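Chapter 5
Work Surfaces and Floors

Learning goals

After reading this chapter you should be able to:
describe how a butcher-block top is put together
explain why wood moves with the seasons and how a top should be fastened to allow for it
compare oil, wax and film finishes for a surface that gets daily use
choose a floor covering to suit the work done in a room

Key terms: edge grain, end grain, face grain, equilibrium moisture content, film finish, penetrating finish, slotted fastener, pile

5.1 Starting from the surface

Chapter 4 dealt with walls and ceilings, which most people touch only when they paint them. Work surfaces are different. A bench, desk or counter is leaned on, spilled on, scraped and wiped every day, and it is usually the first thing in a room to look worn. The floor beneath it comes second.

The choice of a top is often made late, after the cabinets or legs have been ordered, and it is often made on price. When the town of Calldale refitted its adult education building, the budget for tops was whatever remained after the plumbing. The designers ended up with three materials in one building: laminate in the kitchen, steel in the print room and solid wood everywhere else. We will return to that building several times in this chapter, as the records of its upkeep are unusually complete.

5.2 Butcher block

Butcher block is made by gluing strips of wood side by side under pressure. If the narrow edges of the strips face up, the result is called edge grain. If the wide faces are up, it is face grain. If the cut ends are up, it is end grain, which is the hardest wearing of the three and also the heaviest and most expensive. Most tops sold for desks and benches are edge grain.

Because each strip comes from a different board, or from a different part of the same board, the strips vary in color. Some buyers like the striped look and some do not. Stain evens it out a little but seldom hides it.

A glued top is more stable than a single wide plank. It is still wood, however, and it still takes in and gives off moisture until it is in balance with the air around it. This balance point is the equilibrium moisture content. A top that fits snugly between two walls in March may press against them by late summer. Movement happens almost entirely across the strips, and very little along their length.

For this reason a wood top should never be glued to its base. Slotted fasteners let the screws slide as the wood swells and shrinks. The same applies to anything bolted to the top or fitted around its border. Metal does not change size with humidity as wood does, so a metal part fixed tightly across the full width of a top can cause a split.

5.3 Finishes

Penetrating finishes, such as oil, soak into the wood. They are easy to renew and easy to stain. Film finishes, such as varnish, sit on top of the wood. They resist water well, but once the film is broken the repair usually shows.

At Calldale the wood tops in two rooms were oiled and those in a third were varnished. After 13 months the oiled tops had more rings and marks, and all of them were removed by light sanding in one afternoon. The varnished tops had fewer marks, but two had to be stripped completely.

5.4 The floor under the work

Carpet is quiet, warm and kind to dropped objects. It is poor around water, sawdust and rolling stools. A low, dense pile is the usual choice for rooms with equipment. Mid-tone colors such as gray hide ordinary dirt better than very light or very dark ones.
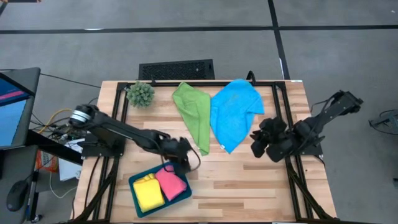

Figure 5.1 A striped butcher-block top in a room with gray carpet.

Hard flooring is easier to sweep and lets a heavy table be moved without snagging. It also passes on vibration and noise. Where both kinds of work share a room, the floor can be divided, with a flat metal strip covering the joint.

Section 5.5 looks at legs and frames, and at how much weight each type can be expected to carry.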